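4.2 Simulated household tasks

The second part of the evaluation was carried out entirely in simulation. The Dulimen environment set supplies rooms with furniture, wall finishes and loose objects, and the position of each item changes from one trial to the next. We ran 400 trials on shelf tasks, in which the arm must approach a piece of furniture, take hold of an object and set it down at a marked place. A further 300 trials covered doors and drawers. The control policy was the one described by Georgiev and Kadrić in the April report, with no further training.

Views from the wrist camera were the only visual input. At close range this is a demanding condition. Large parts of the view may be filled by plain surfaces that give little sense of distance, while repeated patterns such as tile can be matched to the wrong location. Figure 2 gives one such view.
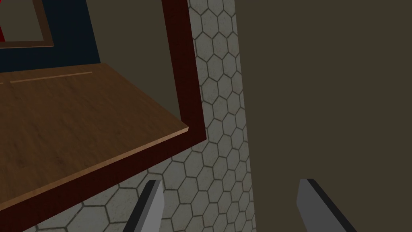
Figure 2. Simulated view with the gripper open and empty. A wooden board in a dark red frame is at left, with hexagonal tile at center and a plain olive surface at right.

Of the 400 shelf trials, 222 were completed without a collision or a dropped object. Most failures occurred during the approach, before the fingers had closed. The policy often judged the near edge of a shelf to be farther away than it was, and the error grew when the shelf was seen at a steep angle. Adding the Floller depth estimate reduced these errors but slowed each trial.

These results do not support the use of the system in occupied homes at this time. Tidying a shelf is a simple chore for a person, and a machine that fails at it this often would need constant supervision. Shop-floor work at the Tomić site, where fixtures stay in one place, is considered separately in Section 5.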